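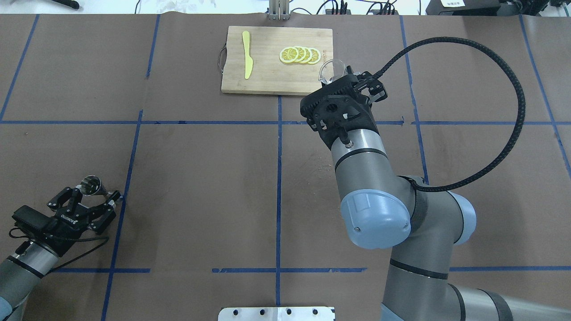
Soil and Land Survey
Week 7 handout: Choosing where to sample
Revised 2024-05-14

Read this before the practical at Gover. Bring it with you, along with the recording sheets from last week.

1. Why position matters

A laboratory result tells you about the soil in the bag. Anything you say about the rest of the field is an estimate, and how good it is depends mostly on where the soil came from. Errors in the laboratory are usually small compared with the differences you get by walking ten paces and taking another core.

Soil changes over short distances. Old hedge lines, feeding places, drains and gateways all leave their mark for decades. At Gover the ground by the top gateway has phosphorus readings well above the rest of the field, and one early survey took most of its cores there. The farm was advised to stop applying phosphate altogether. Two seasons later the lower half was short of it.

2. Ways of laying out points

Judgement sampling. You pick the spots that look typical. It is quick, and an experienced surveyor can get useful results, but you can't put a proper error on the answer.

Simple random sampling. Every point in the field has an equal chance of being chosen. The sums are easy. The drawback is that random points clump, and with a small number of cores you may leave a whole corner out.

The W walk. The usual farm method. Walk a large W across the field and take a core at regular paces. Good enough for a single fertiliser recommendation, no use for a map.

Grid sampling. Points at fixed spacing, or cells of equal size with one or more points in each. Coverage is even. Watch for patterns in the ground that match your spacing, such as ridge and furrow or drain runs. If every point falls on a ridge the mean will be wrong and nothing in the figures will warn you.

Stratified random sampling. Divide the field first, then choose points at random inside each division. We use this for the practical. 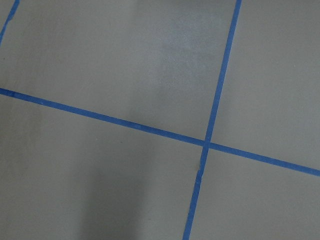 3. Dividing the ground

A stratum can be any shape, so long as every part of the field belongs to one stratum and only one. Where you have a soil map or a slope map, follow that. Where you have nothing, use rectangles. Outdoors we mark them with string and canes, but the principle is the same as sticking blue tape in straight lines across a plain grey surface: the lines should cross cleanly, and you should decide beforehand which cell a point belongs to if it lands on a line. Our rule is that it goes to the cell on the north or east side. Write the rule at the top of your sheet.

The trial plot at Gover covers 3,283 square metres and is divided into 33 cells, each nearly 100 square metres. Cells along the stream are not square. Record their corners separately.

4. How many cores

We take six from each cell. There are also 7 check cores from the gateway strip, which lies outside the cells and is bagged and reported on its own. That makes 205 in all. The six cores from a cell are mixed in a clean bucket and sent as one sample, so the laboratory sees far fewer bags than that.

Mixing saves money but it throws information away. From a mixed sample you have the average for the cell and no idea how much the cores differed. If you want to know the spread inside a cell, keep its cores apart. We will do this for the two cells nearest the stream.

5. Common mistakes

Moving a point because the ground is stony or there is a thistle on it. If a core really can't be taken, use the next pair of random numbers and note the change.

Cores of different depths. Ours are 15 cm — check the mark on the auger each time.

Labels inside the bag only. They go soft. Label the outside as well.

6. For next week

Work through the Sarpong data set on the course page. Find the mean for each stratum, then the mean for the whole field weighted by area. Compare it with the unweighted mean and explain the difference in a short paragraph.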